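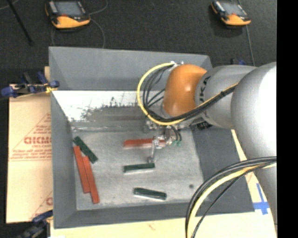 Grasping in the Gray Bin: Pictures from the Zeko Study

Posted 9/6/25

Welcome, and thanks for stopping by! We started the Zeko study in January with a fairly simple question: how much does a robot arm gain from its own practice if you let it choose which block to go after next? The full write-up will take us a while yet, so in the meantime we wanted to share a little of what the work looks like day to day at the Tallent lab.

Six blocks, three red and three green, with the gripper down low over the bottom of the bin. The two red ones lying side by side along the left are the sort of arrangement we argue over at lunch, because a block close to a wall leaves so little room for a finger.

We ran 168 attempts with the Grutov picker, our name for the version that chooses its own target, and it came up with a block in its grip 152 times. The older picker, which goes for the nearest block every time, was given the same number of tries and did noticeably worse near the walls (we're still sorting out by how much, and we'd like to be careful about it).

Both versions learned from the same 600 practice grasps, so neither had a head start. Next up is the Bhuiyan set, with 8 blocks in the bin at once, and we can't wait to show you those pictures too!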